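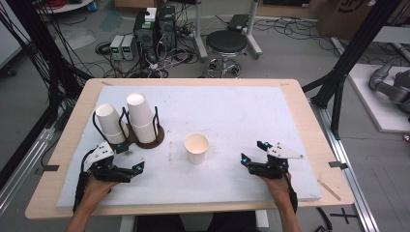

If your inbox has been getting away from you for a while now, and you have been meaning to sit down one quiet evening and sort it out, Postinari Step by Step is the book to have open beside the keyboard. It takes you gently through the whole of the Postinari mail program, from adding your first account to setting up rules that file the newsletters for you. Vilgot Wikström writes the way a patient neighbour would explain things, and he is fond of homely comparisons. Folders, he says, are a bit like paper cups turned upside down in a wire holder, one stack standing straight and the other starting to lean, and the leaning one is where you ought to begin. By the end of the first chapter you will have found your own leaning stack and made a start on it.

The book is arranged in 4 parts, and you are very welcome to take them out of order. Part one covers accounts, passwords and the reading window. Part two is all folders, labels and searching, with a long and rather lovely chapter on finding a message when you can only remember who sent it. Part three deals with rules and templates, and part four with the calendar, shared address books and moving your old mail across from another program.

There are 69 short lessons altogether, most of them a double page, with the screens printed large enough to read without hunting for your glasses. Every lesson finishes with a small task to try on your own mail — nothing that can't be undone, and there is a page at the back on undoing it.

New in this edition
Edvin Ekström has revised the chapters on searching and shared calendars, redrawn the keyboard chart and added 25 ready-made rules that you can copy out as they stand. Readers of the last edition asked for more help with attachments, so that section has grown to 2 chapters.

What you need
A computer with Postinari already installed, and an email account you know the password to. The phone version is mentioned here and there, but it isn't covered in full.

Details
Format: paperback, lies flat when open
Publisher: Brekke
Series: Step by Step
Level: beginner to fairly confident
Published: Sep 16, 2026
Also in the series: Flanach Step by Step, Zoltano Step by Step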